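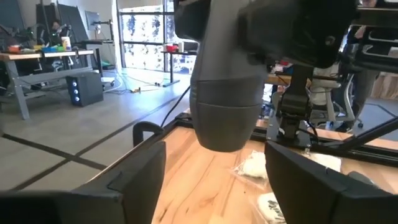

3.2 Storage of small purchases at home

Households in Sedana and Nassar were asked how they keep dry goods after the shopping is done. Most answers named the kitchen cupboard first. Clear plastic bags, like the two lying on the tabletop in this section, were mentioned by 11 of the 12 families who buy in open weight. The families said that they can see the content without opening, and that the bag takes little space. Glass jars were preferred in Pretham, where the shops sell larger amounts.

The price of the container was a weak factor in our model — weaker than we expected from the earlier survey (Abou Jaoude, in preparation). The age of the person who cooks had a stronger effect.
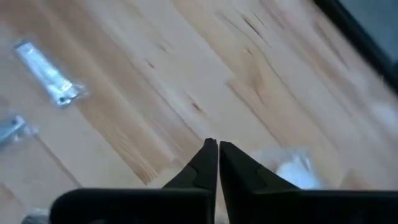
Figure 2. Wooden surface made of narrow joined strips, with short dark marks.

Surfaces were recorded too, as many respondents put food directly on the wood while they sort it. Of the 1009 answers, those from Braro were collected in September and are treated separately in Section 4.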